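标题:双臂灵巧手抓软东西,先看接触再看视觉,这个路子到底行不行?
版块:机器人学习与操作 > 论文与复现
回复 14 | 收藏 63

楼主:半截网线
发表于 2018年6月21日

先说背景,我们组这半年一直在折腾双臂加多指手的桌面任务,任务本身听起来特别没出息:桌上一个盘子,旁边一个面包之类的吃的,右手把它拿起来放到盘子里,左手在旁边待着或者扶一下盘子。就这么个事,我写了三个月周报。

方法是从Endang Kwok那份技术报告里来的(就是Zesora那边放出来的那份,群里应该有人看过),核心意思一句话:示教数据里不要平均对待每一帧,把手指快要碰到东西到碰实了这一小段单独拎出来,加大权重去训。报告里管这个叫“接触窗口加权”。剩下的网络结构没什么新鲜的,头部相机图像进去,加上两只手的关节角,出来下一小段动作。

我一开始是不信的,觉得这就是个调参技巧硬写成了方法。后来自己采了313条示教,老老实实做了对比,结果有点意思,所以上来发个帖。

对比是这么做的。A组是普通的行为克隆,所有帧一个权重;B组加接触窗口。同一批数据,同样的训练步数,同一张桌子。测试的时候两组轮着来,免得灯光或者手的状态变了赖到哪一组头上。两组加起来跑了498次。硬的东西(塑料块、积木)两组几乎看不出差别,A组甚至看着还顺一点。一换成软的,差别就出来了,A组老是手指一合就把东西推跑,或者捏得太狠;B组靠近的时候明显会慢下来,手指先围过去再收。

右手到了面包边上、手指还没收的那一下,我自己看了很多遍: 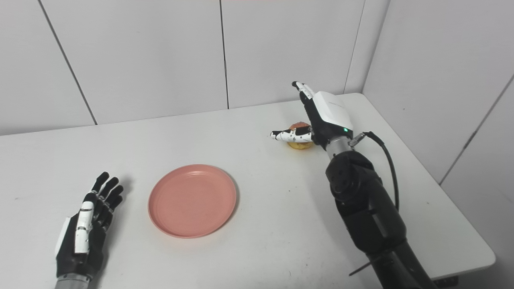 图:右手靠近目标,左手平放在桌上,盘子还空着。

大家注意右手那两根手指的姿势,是放得很低、几乎贴着水平方向绕到面包侧面去的,另一根朝上翘着还没动。A组训出来的策略很少走这种路线,它喜欢从上面直接往下扣。示教的时候我是故意这么教的,每一条都从侧面包过去,所以数据里两组看到的东西完全一样,区别只在权重上。这点我觉得挺说明问题。

不过也有没想明白的地方,列一下,求各位指教:

一是接触窗口怎么划。报告里用的是指尖力信号过阈值,往前推一段时间。我们的手没有指尖力,我只能拿手指电流凑合,噪声很大,最后有一部分是我手工标的,标到眼睛疼。

二是左手。左手在这个任务里基本不动,但是动作输出里它的维度跟右手一样多,我怀疑它在拖后腿。

三是面包本身。同一个面包抓几十次以后就不是原来那个面包了(懂的都懂),这个要怎么控制变量?

先写这么多,代码整理好了再放。

————————

2楼:老坛酸菜PID
沙发。先泼点冷水。你说B组会慢下来,那我就想问,你有没有试过A组推理的时候直接把速度整体砍一半?我以前在Bender那套臂上做过类似的事,什么花活都没加,就把末端速度限住,软物体的成功率一下就上来了。你现在这个对比里“慢”和“加权”是绑在一起的,说不清是谁的功劳。

3楼:半截网线(楼主)
回复2楼:好问题,这个我确实没单独做,只做过一次很随便的,A组限速跑了一小会儿,感觉推跑的情况少了,但还是从上面扣下去,捏扁的问题没变。次数太少,我没敢写进正文。这周补上。

4楼:早起的舵机
路过说一句,手工标接触窗口那步我觉得是整个方法最虚的地方。你人眼标的时候其实已经把“哪里重要”这个答案塞进去了,那网络学好了有什么稀奇的。换个人标呢?换个任务呢?

5楼:fishbone_ctrl
不同意4楼。示教本来就是往里塞人的知识啊,塞在轨迹里是塞,塞在权重里也是塞,凭什么前者干净后者就虚了。真正该问的是标注成本,要是每条标一两分钟,那我觉得完全能接受。楼主标一条多久?

6楼:半截网线(楼主)
回复5楼:熟了以后很快,拖两下进度条的事。刚开始慢,因为老纠结“手指影子碰到了算不算碰到”……后来定了个规矩,只要看见目标动了,往前推一小段就算窗口起点,不再跟自己较劲。

回复4楼:你说得也有道理,我找同组的师弟重标了63条,跟我标的起点有偏差,但是拿去重训一遍,结果肉眼看没什么区别。这个样本不大,我也不拿它当证据,就是告诉你有这么回事。

7楼:早起的舵机
那行,至少你试了。不过“肉眼看没区别”这种话以后投稿可别写,审稿人会疯。

8楼:糖醋里脊不要糖
问个外行问题,图里左手平平地放在桌上,是初始姿态就这样还是策略让它放那儿的?我们这边做双臂,闲着的那只手一般直接收到桌子外面去,省得挡相机。

9楼:半截网线(楼主)
回复8楼:左手也归策略管,示教的时候我就让它掌心朝下放着。没收出去是有私心的,后面想做左手扶盘子、右手放东西的版本,盘子太轻,有时候面包碰到盘沿整个盘子会跟着滑。挡相机的问题还好,头部相机从上往下看,左手在画面角上,离盘子还有点距离。

要说挡的话右臂挡得更厉害,那条黑胳膊一伸出去,右下那一大块什么都看不见。好在目标一般放得靠桌子里面,没挡到关键地方。

10楼:老坛酸菜PID
那你二号问题我可以答一下。左手不动的话把它的损失权重调低就完了,别直接砍掉维度,砍了以后你做扶盘子那个版本要重来一遍。我们当时砍过,后悔。

还有,你这背景也太干净了吧,白桌子白墙,换我们实验室那张堆满螺丝和外卖的桌子试试?我严重怀疑泛化。

11楼:半截网线(楼主)
回复10楼:哈哈哈别骂了,泛化我一个字都没敢提。白底是为了先把方法本身的影响看清楚,我知道这样便宜了视觉那部分。深色桌布的我试过几次,A、B两组一起变差,谁也别笑话谁。

12楼:Flustumville_lin
我在Flustumville这边做食品分拣的,从产线角度插个嘴。你们学术上比“抓起来没有”,我们这边更在乎抓完以后东西还能不能卖。表皮压出印子就算次品了。所以楼主你那个B组如果真的捏得轻,对我们是有意义的,但是要有一个客观指标,别只说“捏得太狠”。最土的办法是抓前抓后拿卡尺量高度,我们产线抽检就这么干,便宜好用。

另外回你三号问题:面包别省,抓几次换一个,A组和B组必须轮流用新的。我们以前做夹爪选型的时候图省事,一个样品用到底,最后发现后测的那款永远占便宜,因为东西已经被压出形状来了,好抓。

13楼:fishbone_ctrl
12楼这个说得好,卡尺我怎么没想到。另外推荐楼主看看Spahić那个工具包,里面有个脚本能从关节电流里估接触时刻,虽然粗,但先用它跑一遍再人工修,比从头标省不少力气。我去年十二月用过,配置有点坑,默认采样率跟说明书写的对不上,记得自己改。还有它的滤波窗口开得很宽,手指动得快的时候估出来的时刻会偏晚,你做软东西的话这个要调小。

数据量这块也问一嘴,报告里好像用了大概3000条?你才十分之一左右,会不会B组的优势只在数据少的时候才有?数据够多了A组自己也能学会在接触前慢下来吧。

14楼:半截网线(楼主)
一起回一下。

卡尺明天就去借,这个指标我肯定加上。面包轮换之前我做得很马虎,A、B组是轮着来的,但换新的时机是随缘的,看它太惨了才换。这块12楼一说我有点心虚,打算重测一部分。

13楼那个数据量的问题我认真想了,我觉得很可能你是对的。加权本质上就是把稀少的那几帧放大,数据多了这几帧也就没那么稀少了。但我还是觉得有用,因为我们组不可能采到那个量级,采这三百多条我的腰已经有意见了。可以做的是把数据从少到多砍成几档,看两组的差距是不是越来越小,如果是,那这个方法的适用范围就清楚了,也算个结果。

Spahić那个我装上试试,采样率的坑先谢过。

限速的对照、卡尺数据、几档数据量的曲线,弄完了我在这个帖子里接着更。2楼如果还留着Bender上限速的参数,方便的话私信发我一份,我照着你的设,免得到时候你又说我限得不对。

15楼:老坛酸菜PID
参数我翻翻旧硬盘。限速别只限末端,手指合拢的速度也要一起限,我当时漏了这个,白跑了一整天。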